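Category: Land & Water Grants — Progress Reports
Reading time: 2 min

Hillside Catchment Soil Cover Project
Second progress report to the Bawa Fund
Submitted by Abena Arthur, Project Manager, 21st February

1. Summary

The project supports farmers on sloping cropland to sow winter cover crops and so reduce the loss of topsoil between harvest and spring planting. At the close of this reporting period 22 farms are enrolled, against a target of 20. Spending remains within the approved budget, and no change to the grant agreement is requested.

2. Field work

Cereal rye and hairy vetch were drilled on all enrolled farms before the end of November, with the exception of two holdings on the Nellska road, where a late corn harvest left the ground too wet for machinery. Those holdings broadcast rye by hand and will be reported separately. Establishment on the upper fields is good. On the heavier clay near the valley floor it is patchy — slug damage is the most likely cause — and Valentin Rusu will inspect those fields again before termination.
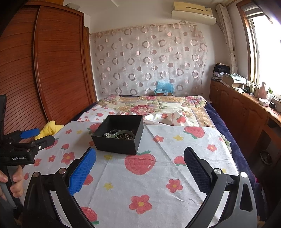
Bed sheet with a print of strawberries, red flowers and yellow stars.

Sediment traps have been set at the foot of 38 fields. Samples are dried and weighed at the Pallex laboratory under the terms of the existing service contract. Results from the first collection have been received and are being checked by Ieva Lapiņa. They will be released when the second collection is complete, so that fields with and without cover may be compared over the same rainfall.

3. Matters arising

Seed costs rose by about 2 percent over the original quotation. The difference has been met from the travel line. One farm has asked to graze its cover crop in early spring; the request is under review and requires the Fund's written consent under the grazing clause.

4. Next period

Termination dates will be agreed with each farm individually. Delali Annan will hold a field meeting on roller-crimping, open to farms outside the project.

Contact: Hillside Project Office, attn. Teresa Tully | © Hillside Catchment Project | Back to top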